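3.2 Materials and work surface

The building bricks used in the sorting and joining tasks were taken from a stock of 958 pieces held at the Steinbach site. All were of the common toy type, with round studs on the upper face and a hollow underside. Bricks were drawn from the stock by colour and then by length, and any piece with a chipped stud or a visible mould line across the studs was set aside. The remainder were washed in warm water with a mild detergent, rinsed and left to dry overnight on a cloth. Washing was repeated in March, when a film of skin grease had begun to affect how firmly the pieces held together.

Earlier work by Gebretsadik and Tufa used a bare white table top. In our own pilot sessions at Gasar this proved unsatisfactory for two reasons. The bricks slid when pushed from the side, so that the starting layout was lost before the first join was made. Pale pieces were also hard to tell from the surface under strong overhead light. We therefore covered the table with brown paper, cut from a roll supplied by Unasmont, and kept this covering for all later sessions. The paper was replaced whenever a crease had formed in the area where bricks were laid out. A crease under a short brick was enough to tilt it.

Bricks were set out in two clusters, with a clear stretch of paper between them. Within a cluster the pieces were placed close to one another but not joined, and their angles were varied from one layout to the next. Four colours were used: red, blue, yellow and green. A typical layout of six bricks is given in Figure 4.
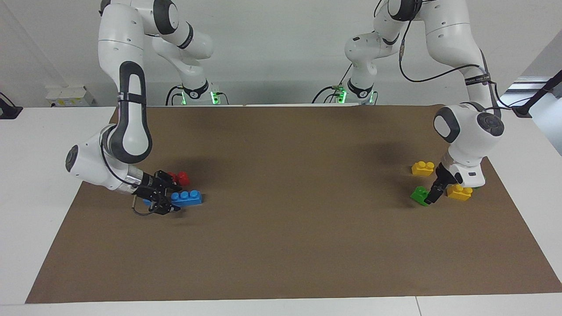 Figure 4. Six toy bricks in two clusters on the brown paper covering. In the left-hand cluster a longer blue brick lies slightly nearer the front than the red one.

Lighting was diffuse. Soft shadows on the paper were accepted, as they did not hide the outline of the pieces. Hard shadows were avoided by keeping the blinds closed and using the ceiling lamps only.

The force needed to join two bricks was found to vary more with wear than with colour. To limit this effect, each brick was retired after 200 joins, and its number was entered in the Zundness log together with the reason for removal. Over the full series of 4000 joins, most retired pieces had reached the limit without visible damage. Yellow bricks were retired early more often than the others, though these had come from an older box and the difference should not be read as an effect of pigment.

Layouts were drawn from a printed list of 600, prepared by Tufa and fixed on 29 May 2021. No layout was used twice on the same sheet of paper. Where a brick was knocked out of position while the layout was being set, the whole cluster was lifted and laid again. The second cluster was left untouched in such cases. Joined bricks were parted by hand at the end of each session and returned to trays sorted by length.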